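Curach pays people to tidy up so robots can learn how. The hard part is still ahead

Friday, June 5, 2026

Curach, a company that sells training data for household robots, said this week it has collected more than 2000 hours of people doing small jobs at home with a gripper in each hand. The recordings come from 354 homes. The company says they will help robots handle "any table in any house." There are reasons to wait before believing that.

The method is simple enough. Nobody drives a robot. A person holds a pair of motorless grippers fitted with cameras, squeezes them open and shut, and does a chore the way a robot with two such hands might do it. The video and the movement of the grippers are saved together, and a control program is later trained to copy what the person did. Curach calls one pass through a chore a "showing." Packing a box is among the most common, and workers do it on whatever table they have.

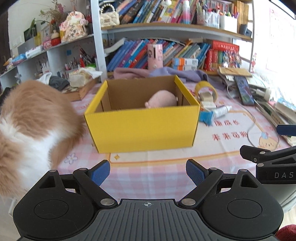 The appeal over remote control is cost. Steering a real arm from across the room takes an arm, a trained operator and a good deal of patience, and the arm has to be hauled to every new place. Hand-held grippers go in a backpack. Curach says a new worker is ready to record after 400 practice showings, a number it put in its announcement without saying how it was chosen or how many people drop out before reaching it.

What the announcement leaves out is how well any robot does after learning from all this. Curach does not build robots. It sells the recordings, and its one named customer, the arm maker Zalex, would say only that it is "evaluating" them. A video on Curach's site shows a Zalex arm putting objects into a carton. It runs for less than a minute, it has cuts in it, and the carton sits by itself on a bare gray bench.

That is a long way from the tables in the recordings. A worker at home has to deal with phones, cables, loose papers, printed tablecloths and pets. Curach argues that this mess is exactly what makes the data valuable, and it may be right. Lab footage is known for being too clean. But a person holding a gripper brings along a human shoulder, a human wrist and a lifetime of knowing that a cat will probably move. A robot arm bolted to a stand has a different reach and none of that judgment. Copying the path of the fingertips does not copy the decision to go around something.

There is also the question of touch. A person feels through the handle when a soft toy is being squashed or a roll of tape is slipping. The cameras get only what that looks like from outside. Curach says a version with force sensors is planned for October. It has not said whether the hours already recorded would need to be done over.
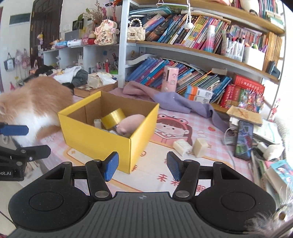

Reading time: 3 min

Rivals have made similar promises. Sayce, which began with remote-controlled arms, switched to hand-held tools last year and claimed its robots would soon clear a kitchen table without help. It later narrowed the claim to 6 kinds of objects. Sayce still uses remote control for what it calls "correction rounds," in which an operator takes over when the robot gets stuck. It does not publish how often that happens, and a robot that needs a person standing by for every third cup is a different product from the one in the brochure.

Curach says it will let outsiders check its work. A test is to be run at Lollby, a shared workshop where several small robot firms rent space, using boxes and objects Curach's workers have never handled. The company has not agreed to publish failed attempts along with the successes. It said the format was "still under discussion."

Workers are paid per accepted showing. Rejected ones earn nothing, and the reasons for rejection, according to the worker guide on Curach's site, include blocked cameras, dropped objects and "hesitation." That last item is worth a second look. If every fumble and pause gets thrown out, the robot is taught by people who never seem to make a mistake, and it has nothing to go on when it makes its own.

Curach says the next batch of recordings will cover folding laundry and loading shelves. It gave no figures for how the first batch performed.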